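6 Aug 2019

So the county finally put its budget summary online, and I spent most of Sunday evening reading it with a bag of pretzels and a highlighter. I know. I used to have hobbies.

If you've been reading this blog for a while you'll remember my rant in January, when the board voted to "review" the bus routes out to Foswood. Back then we were told it was only a review, no decisions had been made, everyone would be heard, please fill out the survey. I filled out the survey. I told half my street to fill out the survey! And now I'm looking at page 61 of the summary, and there it is in a little gray box: the Foswood evening service is "discontinued pending alternatives." No date for the alternatives. No line anywhere in the budget for the alternatives either, and believe me, I looked.

What gets me is how it was sold. The press release talks about "modernizing mobility" and "right-sizing." The board chair's speech at the Bosby town hall (I watched the recording twice, because the sound drops out in the middle and I wanted to be fair) says the county is "investing more in transit than ever before." And sure, the transit total is up. But go to the table and see where the increase went. Most of it is the new parking structure at Bosby station. A parking structure! I'm not against parking, I own a car, I park it places. I just don't think you can call it a transit investment and then take away the last bus home from people who don't have a car to put in it.

The other number they keep repeating is that the evening route averaged 4 riders a trip. I asked the clerk's office where that came from and got a very polite email back with a spreadsheet attached. The count was done over the holiday break. The community college was closed. The Fekico warehouse was on its short schedule. Of course the bus was empty, half the people who ride it were at home in their pajamas. The same spreadsheet has a count from an ordinary week in the fall, with 122 boardings on the evening runs, and that one didn't make it into the speech.

I don't think anybody sat in a room cackling about this. I think somebody needed a low number, found one, and stopped looking. But it ends up the same for the woman who used to sit across from me on the late bus with her nursing textbooks open. She now has to get a ride or drop the class.

And the savings? The summary lists the cut under "efficiencies" and lumps it in with printer contracts and the Amegashie Park mowing, so you can't tell what the bus alone saves. I've asked for the breakdown. If it comes I'll post it, whether or not it helps my side of the argument.

There is a petition, by the way. It had 794 signatures when I checked last night, which is pretty great for a county where the last board election was decided by people who happened to remember it was on. Paper copies are at the Bosby library desk and at the laundromat on the Foswood end of Main. You have to live in the county and you have to print your name so it can be read (please, please print your name).

The board takes public comment at its next meeting, and you get three minutes at the microphone. I'm signed up. I've been practicing on the cat and keep running over, mostly because I get mad during the parking structure part and start ad-libbing.

In between all that I've been trying to get on top of the housework, with mixed results.

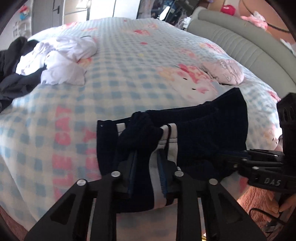 *Navy with white stripes, on the gingham blanket. Laundry still in progress.*

Anyway, a couple of you asked in the comments last time whether emailing the board does any good. I really don't know. I got one form reply and one real one, and the real one came from a member who voted for the cut and seemed surprised to hear about the holiday count. So I'd say email, keep it short, and mention page 61. Ask when the ordinary-week count will be discussed in public. If you get an answer, forward it to me and I'll add it to the pile.

Comments are open, but be nice. I deleted two last time and I'll do it again.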